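Project report, grasp planner group, 31/03/2018

Goal was to get the pick planner running off the wrist camera and not the fixed one. Planner code is in the Inholm repo, branch tralberg. We did 204 runs total, 60 with the new grasp scorer.

Setup: one arm, parallel gripper, kitchen counter. Control loop same as in January, no changes.

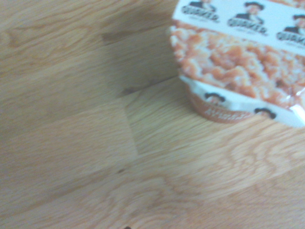
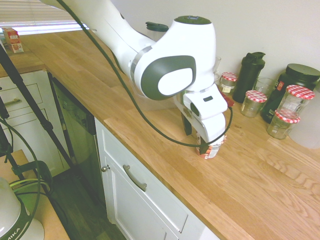 Biggest problem was the pose filter. It smooths over 7 camera updates, which is fine far away but lags close up, so the planner closes on an old position. We cut it to 3 and added a blur check that throws out bad updates. The wrist view of the Quaker cup is soft all over but the brand name still reads, so label matching keeps working even when edge fitting gives up. Now we weight labels higher at close range. Helped alot. Collision map next: the jars with gingham lids at the back of the counter go in as plain boxes for now, padded. Slow but safe.

Not done: cable model, retry logic. Timeouts in the Fludon logger still unexplained, maybe the clock sync. Scorer weights are hand tuned, shoud be learned from the run logs. Logs are in the shared folder.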